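Grorholm Countertop Wood Set
Item no. 2911
Dish rack, mug tree and drawer cabinet

Home / Kitchen / Countertop storage / Grorholm

The Grorholm set is made for kitchens that are short on cupboard space. It has a dish rack, a mug tree and a small drawer cabinet, all in wood with a clear finish. You can buy the three pieces together or one at a time. They are sold without plates, mugs or other kitchen items.

The rack holds plates upright between slats set in an A-frame. It stands on its own feet and doesn't need to be fixed to anything. Use it for draining after washing up or leave it out as everyday plate storage. It takes dinner plates up to 11 inches across. Thick stoneware plates may need every other slot.

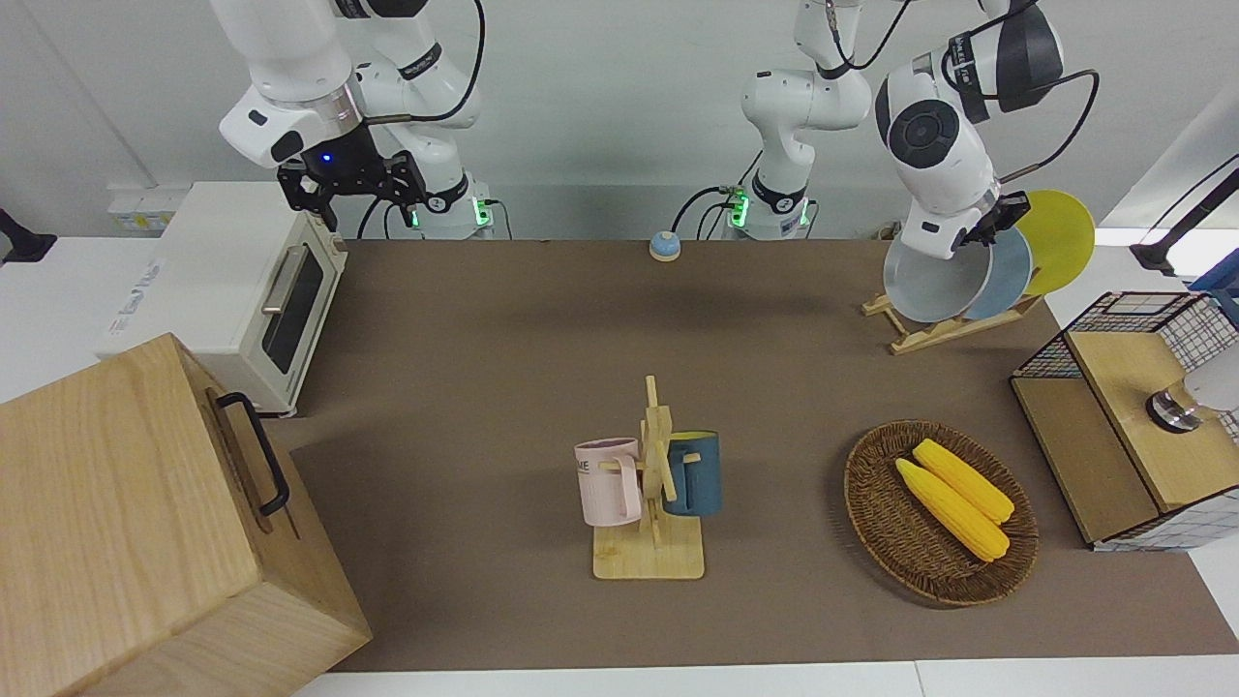 Can the dish rack be left out with damp plates in it?
Shake off the excess water first and put a tray or an absorbent mat under the feet. The finish resists splashes, but standing water will mark the wood in time. Wipe the slats dry when the rack is empty.

Mug tree

The mug tree is for mugs and cups with a handle wide enough to slip over a peg. Hang the heaviest mugs on the lower pegs, on opposite sides, so the weight is even. Espresso cups with very small handles will not fit. The post unscrews from the base for packing. If it works loose, turn it clockwise by hand until it stops. Do not use pliers.

Drawer cabinet

The cabinet is meant for the things that usually end up loose on the counter: tea bags, clips, measuring spoons, spare batteries. It has a black metal handle and visible grain on the top. Color differs a little from board to board, and the sides can look darker than the top. We don't match boards by color and can't take requests for lighter or darker pieces.

The top can be used as a shelf for light items. Please do not put a toaster oven, kettle or other hot appliance on it. Leave 6 inches between the cabinet and anything that gives off heat.

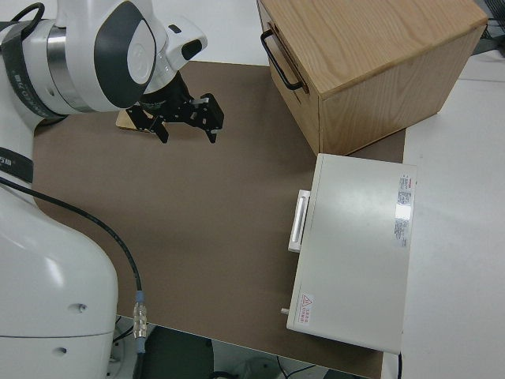 The drawer runs on wood, with no metal slides. It may feel tight for the first few weeks, mainly in humid weather. Rub a little candle wax along the runners and work the drawer in and out a few times. Do not oil the runners, as oil makes them swell.

The handle is held by two screws from the inside. Check them after the first month and tighten if needed. Replacement handles are sold under the name Nel and come in black only.

Care

Wipe with a soft damp cloth and dry right away. No part of the set is dishwasher safe. Avoid bleach and scouring pads. Dull patches can be treated with Plumuvar wood balm, sold separately. Let the balm dry overnight before putting dishes back.

Delivery and returns

Ships flat in one carton. The rack and the mug tree go together without tools. The cabinet arrives assembled except for the handle, and you will need a Phillips screwdriver. Orders leave the Brultavis warehouse within 9 working days. Unused items can be returned in the original carton. Please quote item no. 2911 when you contact us about parts.

Also in this range: Grorholm bread box, Grorholm spice shelf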